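grollombridge-openday
README / data card (draft, will tidy up in July)

What is in the folder

Recordings from the Drenum open day at Grollombridge, June 13, 2024. Visitors and staff took turns with a pair of hand-held grippers at a table and did short household jobs. No robot arm used for any of the collecting, arms were in the other hall and only did the pick and place demo.

490 takes recorded, 246 kept. The rest are in /rejected with a reason code, don't train on those without looking first.

Layout

/takes - one folder per take, video plus gripper pose plus jaw opening
/rejected - same layout
/calib - marker cube calibration, done once in the morning and once after lunch
/sheets - sign-in sheets, scanned, access on request only
index.csv - start here
notes.txt - raw notes typed during the day, messy

Jobs

lid_on - put the lid on the basket
lid_off - take it off again, lay it down
cloth_fold - fold a small cloth in half, twice
cloth_in - cloth into basket
box_shift - slide the box from one side of table to the other
free - visitor picks. Lables for these are free text and not consistent

How the day ran

Doors at ten. Short talk, then groups through the demo hall, then over to the table. Each visitor got a minute of practice and up to 20 tries. Most stopped well before that. Kids were allowed to try but their takes were deleted the same evening, so gaps in the take numbers are normal.

Diệp station (second table, afternoon only) used the older grippers. Takes start with D. Jaw opening on those reads a bit wide, correct with the offset in calib/diep_offset.txt. Irkley joined for the last hour with their own logging script, timestamps in their files are UTC, everything else is local. Sorry.

Take 75 is the one to open first if you just want to see what good looks like. Both hands, steady, no marker dropout.

Known problems

- Tracking drops when a forearm covers too many marker faces. Worst in cloth_fold.
- Left and right gripper swapped in a few of the early takes. Column "swap" in index.csv, not guaranteed complete
- Audio stripped from everything, too much visitor chatter.
- Jaw opening clipped at the top end. Wide open and nearly wide open look the same.
- Light changes a lot thru the day. No exposure lock, should have set one

Table, both grippers in hand, box and basket laid out:

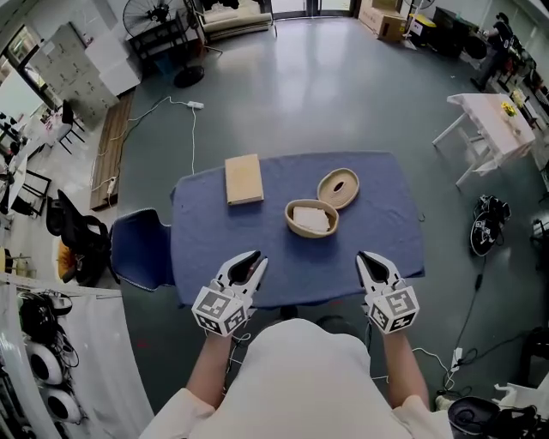 Can the takes be replayed directly on a robot arm?
Only after retargeting. Poses are stored in the table frame, per gripper, and no check was made for reach or joint limits, so run them in simulation before anything moves for real.

Reject codes

R1 tracking lost for more than a second
R2 job not finished
R3 visitor asked for removal (files gone, only the row is left)
R4 someone else's hands in view
R5 other, see notes.txt

Use

Internal and partner use for now. Public release waits on the sign-in sheets being checked against the takes. Please don't pass the folder on, send people to the Drenum project page and they can ask there.

To do

- fix free labels
- finish the swap column
- convert Irkley timestamps
- write a proper loader, the one in /tools only reads morning takes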